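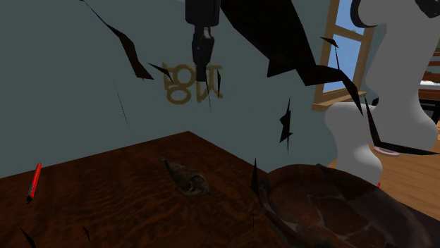 Start pose in sim: gripper above the table, marker on the left, fish mid-table, bowl lower right.

dtejada_e
Task is fish into bowl. I have 50 demos driven by remote with a 3D mouse, and the policy trained on them keeps stopping short of the bowl rim. Training ran 3000 steps. Do I need more demos or different ones?

Brarnach
Different ones. If you always start from that pose, it only learns one approach. Move the fish between demos and turn it too, so the tail isn't always pointing the same way.

lingyun_y
I'd look at the driving first. With a 3D mouse people slow down near the rim and sit there lining things up. The policy copies the sitting. Cut the idle steps and retrain before you record anything.

Brarnach
Trimming helps a bit. I did it on a drawer task and it still stalled.

dtejada_e
Checked the logs. I do pause before letting go, up to 3 seconds in the bad ones.

Declan B.
Can you get time on a real arm? We stopped using the mouse in May and guide the arm by hand now. The motion is much smoother.

lingyun_y
Hand guiding won't help her in sim, and on a real arm your hands end up in the camera view. I wouldn't switch for one pick and place.

Declan B.
Depends where the cameras are. Ours don't see the operator.

dtejada_e
No real arm until Sunday anyway. I'll trim the pauses, retrain, then record a second set with the fish moved. The marker stays where it is for now.

Brarnach
Move the marker too.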